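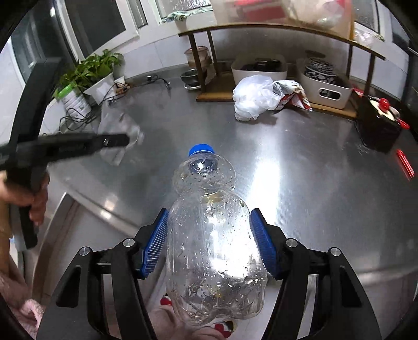

Several of the people we interviewed told us that they would drink far more tap water if only somebody gave them a reason to trust it again, and one respondent in Rodcombe went on to say that she had carried bottles home from the store for so long that she no longer thought of it as a choice. We have kept coming back to that remark while writing this section, and it shaped the way we read the rest of the answers.

Figure 3. A clear plastic bottle with a blue screw cap, with water droplets on its surface.

4.2 Habit, taste and the kitchen tap

We had gone into the interviews expecting to hear mostly about safety. The earlier mail survey, which 286 households returned, had leaned that way, and the local papers in both towns had given a good deal of space to the old pipes under the Nalton side of the river. What people wanted to talk about when we sat down with them was taste, and after taste, their mothers. A great many had grown up in homes where the tap was for washing and cooking and the drinking water came from somewhere else – a spring, a delivery man, a cousin with a good well – and they had carried that arrangement into their own kitchens without giving it much thought.

Of the 239 people who agreed to a longer conversation, 177 said that they bought bottled water in an ordinary week. We should be careful with that number. It includes the person who picks up one bottle at the gas station on the way to work as well as the family that fills the trunk of the car every payday, and those two are not doing the same thing at all. When we asked the second group what would make them stop, price came up less often than we had supposed. They knew very well what they were spending, and a few had worked it out on the back of an envelope for us before we had finished our coffee.

Smell mattered a great deal. In Rodcombe the water carries a faint note of chlorine in the warmer months, and people spoke of it with real feeling, the way one might speak of a neighbor's dog. Some let a pitcher stand overnight in the refrigerator, which many felt helped. Others had bought filters, used them faithfully until the first cartridge ran out, and then let them drift to the back of a cabinet. We were shown quite a number of these!

The picture in Nalton was somewhat different. Brunari, the larger of the two grocery stores there, keeps its bottled water by the front door, and shoppers told us they picked it up on the way in almost without looking. At Andreadis, across the road, it sits at the far end of the last aisle, and people who shopped there were more likely to describe buying it as a decision – something they had put on a list. We do not want to make too much of this, as the two stores draw rather different customers, but we would have liked to ask more about it than our question sheet allowed.

We also heard from 6 households that had gone back to the tap after years away from it. Their stories had little in common. A move to a newer building was behind one of them, and a sore back was behind another. What they did share was a stretch of a few weeks in which the tap water tasted wrong to them, followed by a time when they stopped noticing. We return to this settling-in period in Section 5, where we compare it with the December follow-up calls.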